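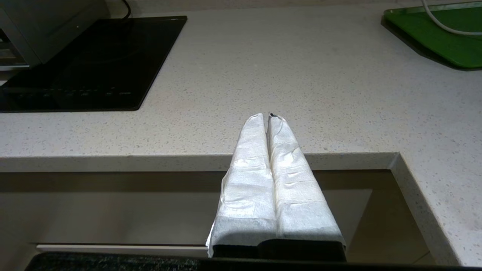 3.2 Counter surfaces and the space beside the hob

Most everyday kitchen work in the Testamcombe homes took place on the stretch of counter next to the cooktop. Residents set down lids there, chopped there and left shopping there before putting it away. In the kitchen in Figure 3 the counter is pale and flecked with small dark and light speckles, and the black induction cooktop sits flush with it, so there is no raised rim to mark where the work surface stops. The front edge is a thick, slightly rounded lip that turns a corner on the right.

Figure 3. Counter corner and induction cooktop, Testamcombe kitchen.

We asked residents of 30 homes to wipe down the counter as they normally would after an evening meal. Wang and Lau coded the sessions separately and then compared notes. Speckled surfaces were wiped less evenly than plain ones. Residents said crumbs were hard to see against the pattern, and several checked with the flat of the hand – a habit that was rare in homes with plain white tops. Inside corners were missed more often than straight runs.

Flush cooktops changed the order of the work. Residents with a raised hob cleaned it as a separate job, usually last. Those with a flush one tended to carry the cloth straight across from counter to glass, and eight of them used a single cloth for both. The Diteo survey of 300 households, which relied on written answers, did not ask about this. We return to cloths and sprays in Section 3.3.

Last updated: April
Shares 8 | Comments 0
Contact In-ho Wang | © Nustus | Back to top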